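Please Stop Making Your Bridesmaids Match

29th December, by Aurora Valente

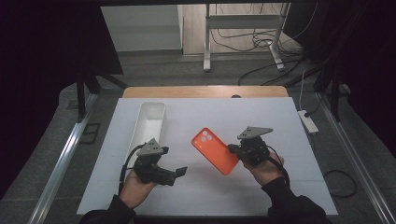
Engagement season. Half my inbox right now is brides who said yes over the holidays and by New Year they'll have a color. One color. And then seven women of seven different shapes will be told to go find a floor length dress in it, in the same fabric, from the same shop, by spring.

I'm against it. Been against it for years and I'm getting louder.

Start with the money. A bridesmaid dress at Gerton is not cheap, and that's before alterations, and there are always alterations. Then shoes dyed to match. Shoes! Who has worn the dyed shoes again? I own two pairs, both sort of a peach, both still in the box. My friend Sihan Qian has been in 14 weddings and gave away 14 dresses. She kept the sashes for tying up tomatoes.

Then the photos, which is always the argument I get back. "But it looks so clean in the pictures." Does it? Flip through a few albums from a time when everybody matched. Your eye slides right over the bridesmaids. They could be curtains. Now look at Kazimiera Piątek's wedding out at Dreltcombe last December, where she told her girls "dark green or anything that gets along with dark green" and left it there. One velvet, one long silk skirt with a sweater, one in her grandmother's brocade jacket. Gorgeous. You could tell who they were. You wanted to go talk to them.

And fit, oh my god, fit. A strapless column is lovely on maybe one person in the lineup and the rest spend the ceremony hitching. I have watched a maid of honor give a whole toast with one elbow clamped to her ribs. She was funny too, and I can't remember a word of it becuase I was so worried about the dress.

I know some brides love the uniform look. Weidong Shi, who runs the bridal floor at Drollov, told me I'm being unfair, that plenty of bridesmaids want to be told what to wear and get stressed when they're not. Ok. Fair point, some do. So tell them! Send that one friend a link. The other six can sort themselves out, they dress themselves for work every day.

My rule, if you want one: pick a mood and a hem length. Send 3 or 4 swatches. Say no white. Then put the phone down and do not ask for fitting room selfies, you will only start fiddling.

Spend what you saved them on a good lunch the day before. They'll rememeber the lunch.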